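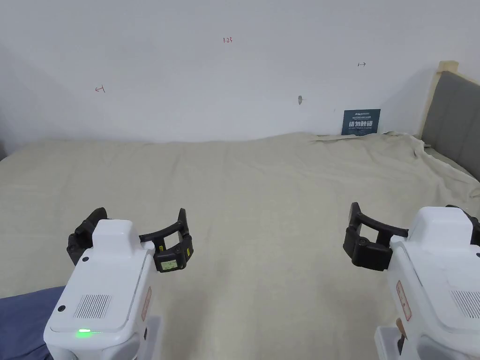
Beige sheet, white wall, plenty of wrinkles.

OK, summer sleep thread! I have been reading about hot nights all through June and I have so many thoughts. 1/

First thing: I used to go to bed with the window shut and the fan pointed right at my face. Woke up with a dry throat every single time. Now the fan sits across the room and blows OUT the window for an hour before bed. What a difference!! 2/

Second thing is the shower. I always went ice cold, and then lay there wide awake. Lukewarm is so much better (thank you Kirsty Bainbridge, who has been telling me this for 9 years). 3/ 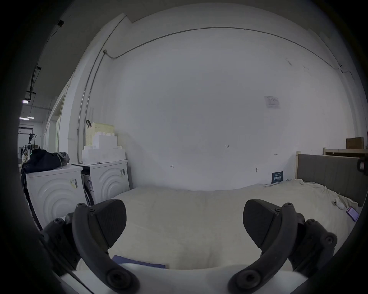 And then there's the top sheet. I know a lot of you have given up on top sheets, but in July it's the only thing I want over me. Blanket goes in the closet, top sheet stays, feet stick out the bottom. Perfect. 4/

Please don't get hung up on thread count, either. I once bought a 1000 thread count set and it was like sleeping in a raincoat. A looser weave lets the air through, and the cheap cotton one from Skoltetti is still my favorite thing in the linen closet. 5/

Curtains! Close them in the morning, before the sun gets around to that side of the building. I kept forgetting, so now I do it while the coffee is brewing. 6/

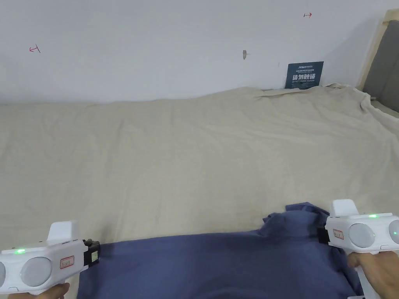 Navy and beige, my two favorite colors together.

What you wear counts too. Old, soft, washed a million times, a size too big. I will defend the giant sleep shirt forever. 7/

Last one: if you've been lying there for 30 minutes, get up! Sit somewhere dim, drink some water, read a few pages of something slow, then try again. I'm on page 767 of a novel about sheep farmers and I love it so much. 8/

Tell me your hot night tricks, please. Does anyone really put their pillowcase in the freezer? I want to try it tonight. 9/9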